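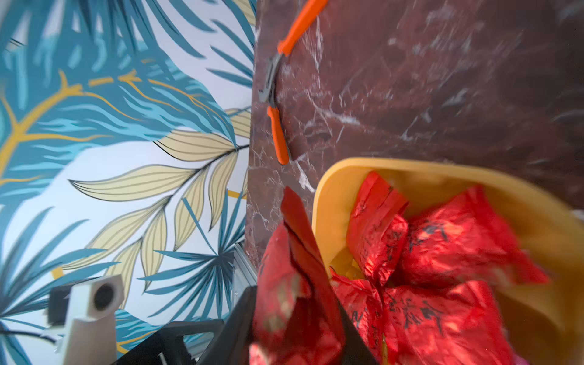
Wustemeck two-finger gripper kit - review after a February to September of living with it

Two stars. Would have been four until the jaw fault, more on that below.

Bought the Wustemeck kit from Plolport to go on the end of the arm we already had. Job is simple on paper: pick up small foil packets, put them in a bowl, take them out of a bowl, repeat until somebody wants their lunch. Crinkly foil is a pig of a thing to grip, which is why I wanted flat plate fingers and not the rubber cups. Cups are useless on creases. Don't bother.

What you get. Two fingers, the motor unit, a bag of bolts, one cable, a leaflet. No spare finger plates at this price, bit mean. Leaflet is 2 sides and one of those is the warranty. Download the proper manual before you start, the leaflet has the bolt order the wrong way round.

Setting up. Took me an evening. Bolt holes lined up first time, credit where due. Cable is too short if your arm goes through a full turn at the wrist, so budget for an extension. I used an Eltevico one, no complaints, stays flexible.

First months. Really good. Grip is quick, quiet, and the force setting goes low enough not to crush the packets if you take your time with it. Default is far too strong. I ended up on level 6 and left it there. Picks were steady, drops were rare, and when it did drop one it knew it had and stopped. I was telling people to buy one.

Then the fault.

Mid-run, packet in the jaws, arm starts swinging over to the bowl and the gripper stops answering. Arm carries on. It doesn't know the gripper has gone quiet so it does the lot - goes to the bowl, sends open, goes back for the next one with the old packet still clamped. Pushed the held packet straight into the pile. Split the foil, mess in the bowl, and one finger plate bent where it caught the rim. I hit the stop button myself. Nothing in the kit would of done it for me.

Put it down to a fluke. New plate, started again. Same thing two days later. After that I kept a proper log, and got 144 cycles as the longest clean run before it locked. The box says 2,000 hours between services. Hm.

The worrying bit is what it does when it fails. It holds. Motor stays powered at whatever force it was last given, and the stop button on the arm does not cut the gripper, as they're on separate supplies unless you wire them together. That's in the full manual, near the back, in the small type. It is not in the leaflet. So you can be stood there with the arm dead and the jaws still live. I put my hand in to free a packet the second time and the gripper woke up and closed. Caught the end of my glove. Low force, no harm done, but on the default setting I'd have had a sore finger at the very least.

If you own one, please do this:

Wire the gripper supply through the same stop as the arm. Ten minute job for someone who knows what they're doing, get them to do it if you don't.

Make the arm wait for the "open" reply before it moves off. Ours just used a fixed delay, which is how the supplied sample program does it. Bad sample.

Power off at the wall before hands go anywhere near teh fingers.

Csaba Bodnár found the cause in the end, which is more than support managed. The connector where the cable enters the motor unit has no clip. Works itself loose with the wrist moving, a hair at a time, then you lose signal but keep power. Hence the holding. He put a clamp over it and we've not had a lock-up since, though I'm not calling it cured yet.

Plolport were fine - swapped the bent plates, polite, slow. Wustemeck answered my first email by asking if I'd restarted it. Second email they said a clipped connector is "planned". No date, no recall, no note on the product page that I can find. The one in the shop now looks the same as mine.

Compared with the Szekeres I had before: Wustemeck is quicker and much gentler on foil. Szekeres was heavy, noisy, and it let go when it lost signal. Dropped things on the floor all the time and I used to moan about it. I'd have that back over the holding, for anywhere people work close up.

Buy it if you can do your own wiring and will fit a clamp on day one. Otherwise wait for the new connector. Will update if Wustemeck get back to me about the plates, they still owe me a pair.

Posted Sep 29, 2026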